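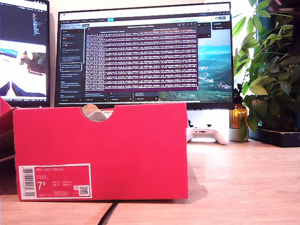 Nike Court Royale, 7.5, at the label desk.

Berneo returns room, staff meeting, 22nd July

Minutes by me again, Faraji Minja. Emiliano Sarmiento ran the meeting. Day crew all present, evening crew came in early for it (thank you!), and Ghorbani sent their installer, who stayed for the first half.

1. Last minutes
Read and accepted. Emiliano asked me to fix the bit where I wrote that the conveyor was "fine now." I have changed it to "running."

2. How the sorter is doing
Emiliano went through the Plurkex log on the big screen, and I'll spare you most of it. The sorter has handled 2419 boxes since we switched it on in May. It reads the label, looks up the style and size, and sends the box down one of three lanes. More than 40 of those boxes ended up in the wrong lane, mostly ones where our own return sticker had been slapped over the barcode. We all do it, me included, so please put the sticker on the lid from now on. The installer said the reader can also be set to try the other end of the box before it gives up. He'll send us the setting to try, and Emiliano wants it tested on an evening shift first.

Somebody asked whether the sorter can tell if the shoes in the box match the label. No, it only knows the box. A person still opens every lid and checks the pair, and Emiliano said that part is staying with us.

3. What has changed for people
This took up most of the meeting and I think it needed to. The typing is gone, and I didn't hear anyone say they missed it. I certainly don't – my wrists feel like somebody else's wrists, in a good way. But the two who used to key in sizes all day now spend whole shifts on lid checks, and they said it's more standing, more bending, and a lot less talking, with the belt noise and everybody spread out along it.

The evening crew said the belt sets the pace now. When it was just us and a pile, you could slow down for a bit and catch up later. Now the boxes come whether you're ready or not, and the hold button feels like telling on yourself. Emiliano said pressing hold is allowed, always has been, and that he isn't looking at who presses it. We asked for that in writing and he agreed.

We also talked about rotating. The idea is that everyone gets a turn at the label desk, where the rejects come to be looked up by hand, so it isn't the same person on their feet every day. Several people said they'd want proper training on Plurkex before sitting down at it. I said I'd show anyone who asks, but I'd like it counted as work time and not squeezed into my lunch. Agreed.

4. Vevier arm
Ghorbani have offered us a trial of the Vevier, the arm that lifts boxes off the pallet. The target would be 100 boxes an hour. There was a long back and forth about this one! Some of us would hand over the lifting tomorrow, and others wanted to know what happens to the two loading shifts. Emiliano doesn't have an answer yet and said so. No decision until he does.

5. To do
Emiliano: hold button note, up by the belt. Loading shifts question to the owners.
Me: Plurkex training list, on the board by the coats.
Everyone: return stickers on the lid.

6. Any other business
The mats for the lid check stations have been ordered. The fan by lane two is still rattling.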